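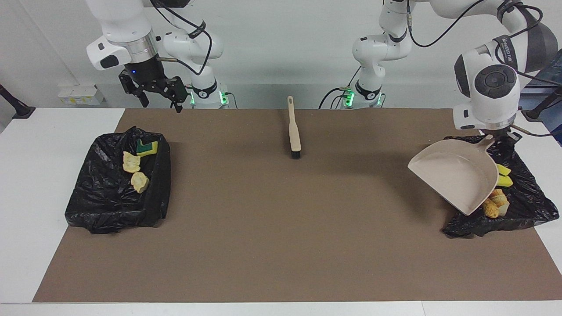 Plutar dustpan and table brush: is it worth having?

4 min read

I have never quite believed in the small dustpan set. Most of us already own a big one under the stairs, and a damp cloth does for the rest. So when Plutar started selling a pan and long-handled brush as the answer to crumbs on tables, I expected to be rude about it. I've ended up only slightly rude.

Mine came from Sfakianakis, the hardware shop in Tiltstead, and cost 8 pounds. The Plutar website shows 1,084 reviews, nearly all of them glowing, and I read enough to notice how many were written the day the parcel arrived. I've had mine since December.

The pan is beige plastic with a wide scoop, and the width is the best thing about it. Torn bread, cake ends and bits of old sponge go in without much chasing. Tipping them out is less tidy. A bin bag on a table won't hold itself open, so you end up spreading it flat, rumpling the sides into a sort of rim and holding the pan at a slant over the top. Large lumps drop where you want them. Small ones hang about near the lip and need a tap.

The brush has short black bristles on a long beige handle. Stiff enough for dried crumbs, I'd say, but poor with anything sticky, and it flicks if you hurry. Plutar says the bristles are good for 120 washes. I've no idea how anyone would check that, and I don't intend to try.

A word on surfaces. On a bare white tabletop the set does well. I like to put brown paper down for messy jobs, and there the brush is less happy – it catches a loose edge and drags the sheet with it.

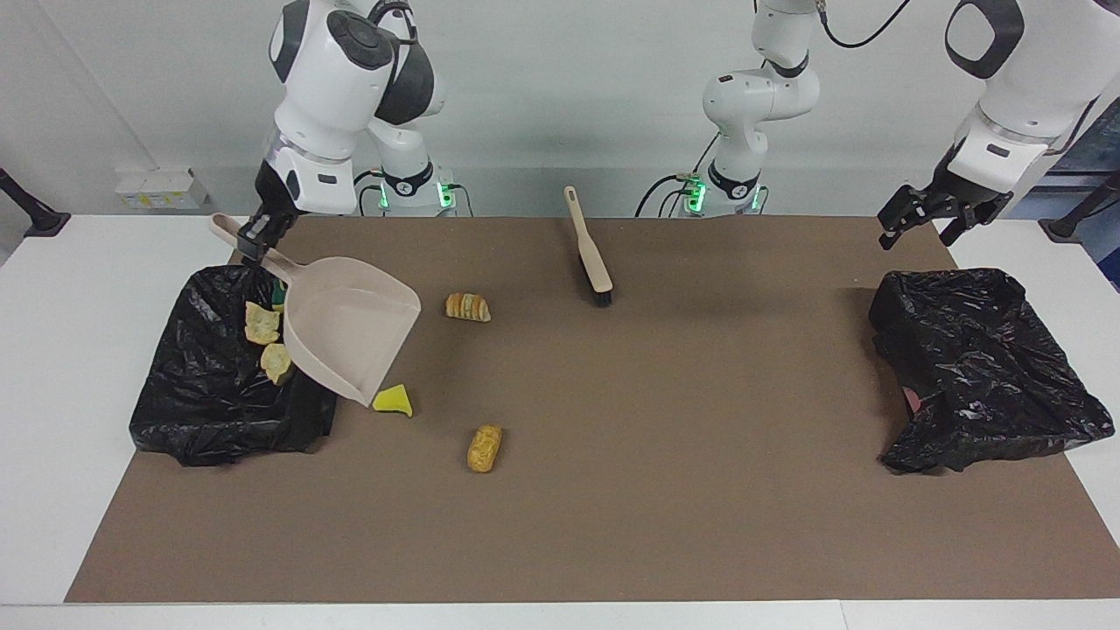
You can hold the paper down with your spare hand, of course, but then you haven't one for the pan. Two bags help more than I thought they would, one at each side, so you aren't carrying bits across the table.

Would I buy it again? At that price, probably. The Brallbridge set I had before was dearer, with a narrower pan, and the handle snapped in its first winter. Still, I wouldn't throw out a decent full-sized dustpan for this, and a cloth remains quicker for a few toast crumbs. If you already have both, keep your money.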